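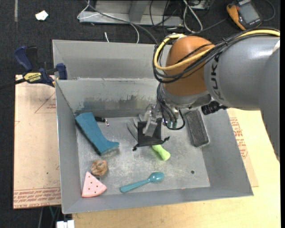 El cajón donde acaba todo

Casi todas las casas tienen uno. Puede ser el último cajón de la cocina, una cesta en el recibidor o un cubo metálico en el garaje. Dentro conviven una herramienta de jardín, una bolsita de tela con cordón, un juguete con forma de fruta y algún broche que se soltó de su sitio hace años. Son cosas que no se tiran y tampoco se guardan.

Tarek Haddad lleva desde septiembre entrando en pisos ajenos para vaciar esos recipientes. Trabaja para Plurnent, un pequeño servicio de orden doméstico, y anota en un cuaderno lo que sale de cada uno. En los 50 hogares que ha visitado ha apuntado 2.870 objetos. De ellos, 2.105 tenían ya un lugar asignado en la misma casa.

"La gente cree que le falta espacio", explica. "Abro el armario de las herramientas y hay un gancho libre. La pala está en el cajón desde el verano."

Su método es lento. Primero vuelca el contenido sobre una sábana. Luego separa por tamaño, sin pensar todavía en el uso. Lo grande se resuelve en minutos. Lo pequeño lleva la tarde: tapones, pinzas, piezas sueltas, nueces de alguna Navidad.

Las bolsas de tela merecen un apartado. Haddad las abre siempre. En un piso de la calle Belhaj encontró una dentro de otra, y en la segunda, las llaves de un trastero que la familia daba por perdidas. Recomienda no usarlas para guardar cosas mezcladas y atarles una etiqueta de cartón al cordón.

Con los juguetes es más prudente. No los retira sin preguntar a los niños, aunque lleven meses debajo de un rastrillo. Los que están en buen estado van a una caja aparte, y la familia decide al cabo de un mes.

Quedan los objetos que no identifica nadie. En el cuaderno hay 162. Haddad los mete en un bote de cristal a la vista, en la encimera o junto a la puerta. Si en un año no los reclama ningún aparato, se reciclan.

Para las herramientas de mano aconseja limpiar la tierra con un cepillo seco y colgarlas por el mango. El metal de un cubo es resistente, pero las púas lo rayan y enganchan cualquier tejido que caiga encima.

Él también tiene su cajón. Está en el pasillo y lo revisa dos veces al año.

También te puede interesar
- Trismont: un barrio que repara sus sillas
- Cómo limpiar un rastrillo oxidado
- Vornoletti, la ferretería que vende tornillos sueltos

Comentarios

marisa_v: Lo del bote de cristal lo hacía mi madre. Los botones iban aparte.

Joan P.: ¿Y los cables? De los cables no dice nada y son la mitad de mi cajón.

lolabcn: Probado hoy con la cesta de la entrada. Han salido tres mecheros y no fumamos.

Utilizamos cookies propias y de terceros para mejorar la navegación. Si continúas leyendo, aceptas su uso.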